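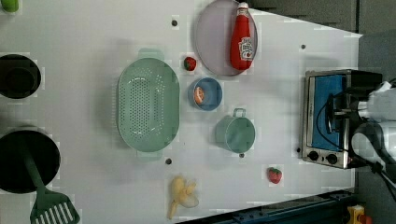
*Slide 1. The kitchen table at Huvville, with toaster oven, ketchup and arm.*

**Open day talk, speaker notes. Keep to 14 minutes. Pramila has the clock and will use it.**

Leave slide 1 up while people find seats. Let them spot the ketchup for themselves.

Hello, thanks for coming, fire exits. Then straight in: "I went to the Huvville open day expecting the future, and got a very small kitchen." Wait for laugh. If no laugh, carry on at the same speed.

Say who went: me, Brijesh Yadav, Babita Kushwaha. Two trains and a replacement bus. Don't do the bus story, it ate half the talk last time.

What they show visitors:

- one arm, one white table, seen from overhead
- toy food, pots and pans, a colander
- a host (ours was Rajkumari Chaturvedi, very patient) who takes requests from the crowd

Requests are the good bit. Everyone asks for breakfast. A boy at the front asked whether it did washing up, and his mother asked again, louder.

Point at the strawberries on the slide. Ask the room how they'd pick one up. Someone will mime it. Now ask them to explain what their fingers did, in words, slowly. This takes longer than you'd think, so cut them off kindly.

Then the banana. Soft curves, bits sticking out, no obvious place to get hold of it. Brijesh has views on the banana. Do not invite them until questions.

NEXT SLIDE 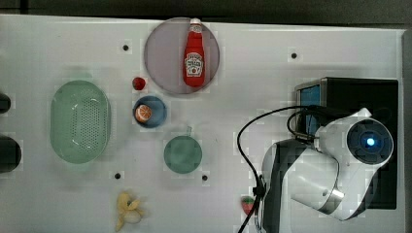

*Slide 2. Same table, arm on the right. Orange half in the blue bowl.*

Don't read the caption out.

Talk about the bowl. Getting something out of a dish means minding the rim, and a person does that while talking about the football. Rajkumari's line was "we're all show-offs at lunch and we don't know it." Credit her.

Mention the cable. Babita asked what happens if it snags, and got the longest answer of the day. Short version: they plan for it, and they swear.

Visitor book: I signed at number 481. The person before me had written "nice ketchup".

If running late, skip to the Fekier handout (pile by the door, Pushpa Dixit has spares).

Questions. Likely ones: will it take my job, how much is it, can I have a go. Answers: ask Rajkumari, ask Rajkumari, they let Babita.

Next open day is in June. Booking sheet goes round now. Get the pen back.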